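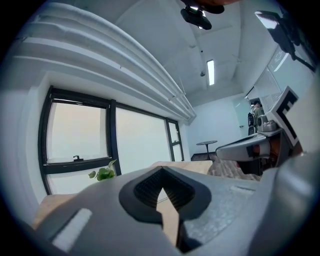

Corrugated boxes losing stacking strength in storage – what safety factor should I use?

Posted in Packaging and Storage, 27/09/2018

Bouchard

We store spare parts in single-wall corrugated boxes on pallets in an unheated building. The boxes are stacked in columns, 7 layers high, one pallet per position, no double stacking. Each packed box weighs 54 pounds. The supplier's data sheet lists a box compression strength but gives no storage time and no humidity for the number.

By February the bottom layer on several pallets had bulged on the long panels, and on 2 of them the column had started to lean. The contents are bagged steel fittings and carry none of the load. All of the pallets were built in the fall, and the ones that moved out within a few weeks looked fine.

My calculation was simple: six boxes above the bottom one, 54 pounds each, 324 pounds total. The data sheet strength is well over twice that, and I assumed a factor of two was enough. Is the data sheet wrong, or is my factor too low? I would like to keep the same box if I can, as we have a lot of them left.

Drullora

Your load figure is right. The factor is too low for the conditions.

Box compression strength is measured in the lab on a new, empty box that has been conditioned at standard temperature and humidity, usually 73 °F and 50 percent relative humidity. The platen comes down at a steady rate and the box fails in a minute or so. A pallet in a warehouse differs from that in several ways, and each one takes a share of the strength.

Time under load. Corrugated board creeps. A box that holds a given load for an hour may fail under the same load after three months. A common planning value for 90 days is to keep 55 percent of the lab strength, and for 180 days, 50 percent.

Humidity. Board takes up water from the air, and the loss is steep at the high end. At 80 percent relative humidity, plan on keeping 68 percent. At 90 percent, plan on 48 percent. An unheated building in winter can sit in that range for weeks. Cycling between damp and dry is worse than a steady level, as it speeds up creep.

Stacking pattern. Aligned columns are the best case, and you already have those. Even so, a small misalignment costs 10 to 15 percent. Interlocked layers can cost half, because the corners carry most of the load and interlocking puts them over the middle of the panels below.

Pallet surface. Gaps between deck boards leave part of the bottom box without support. Overhang is worse. One inch over the edge can take 20 percent or more.

Multiply the retained fractions together. For 180 days, 80 percent humidity, slight misalignment and ordinary deck boards:

0.50 x 0.68 x 0.87 x 0.90 = 0.27

The required lab strength is the load divided by that result, 324 / 0.27, or 1,200 pounds. That is a factor of 3.7. If your humidity reaches 90 percent, the same sum gives 0.19 and a factor above five.

Things to try before changing the box:

Drop the stack to five layers. The load on the bottom box falls to 216 pounds, and the required strength to 800.
Put a solid sheet over the pallet deck.
Check that nothing hangs over the edge, including after the wrap is on.
Keep a humidity logger at floor level, where the bottom layer is. The reading at head height will be different.

Also look at the flute direction. The flutes have to run vertically in the side panels. I have seen a reorder come in with the layout turned to save on sheet size, and the boxes looked the same until they were loaded.

Altach

use double wall, problem solved. we changed years ago and never went back

Pludik

Double wall will work but it does not answer what was asked, and the poster has stock to use up.

One addition to the long answer above – ask the supplier whether the number on the sheet is measured or calculated. Many sheets give a value from the McKee formula, using edge crush, board thickness and box perimeter. It is a fair estimate for a regular slotted box of normal proportions. It takes no account of hand holes, vent holes or heavy printing, all of which lower the real figure. We had 146 boxes tested after a dispute over this, and the average was well below the calculated value. Hand holes were the main cause.

I would also leave any pallet that is already leaning out of the reuse plan. Once a panel has bowed and creased, drying it out does not bring the strength back.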